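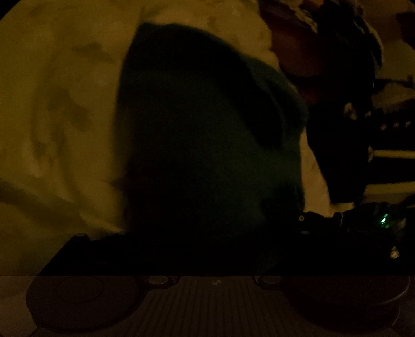
Attachment 1: cream blanket and green fleecy item, guest bedroom

Home Tickets My Requests Help Sign Out

Ticket 30-613: Cream blanket shedding onto other bedding
Property: Nisalley, room 6
Opened by: Pilar Sosa
Assigned to: Albane Guérin
Status: Open, waiting on supplier

September 26, 2025
Pilar Sosa: The cream blanket in room 6 leaves pale fuzz on anything dark that touches it. The dark green fleece is the worst. A lint roller takes most of it off, but it comes back after one night. The blanket is a Gudley, bought with the others for the second floor. Attachment added.

Albane Guérin: How has it been washed, and with what?

Pilar Sosa: Warm, regular cycle, with the bath towels. 13 washes according to the laundry sheet. Dried on medium.

Albane Guérin: Please wash it alone, cold, gentle cycle, no softener. Dry on low and clean the lint screen halfway through. Keep the green fleece out of that load.

Update 2
Pilar Sosa: Done as asked. The lint screen was full at the halfway point and about half as full at the end. Still some fuzz on the green after one night, less than before. The darker patches on the blanket did not wash out. I can't tell if they are stains or flattened pile.

Albane Guérin: Brush the patches with a soft brush once it is fully dry. If they lift, it's the pile. Run one more cold wash, then stop. I've written to Bernadette Carré at Clendbridge to ask about a replacement. She wants the care label and the order slip, so please scan both.

Pilar Sosa: Label scanned. Still looking for the slip. Room 6 has the spare blanket from the hall closet until October.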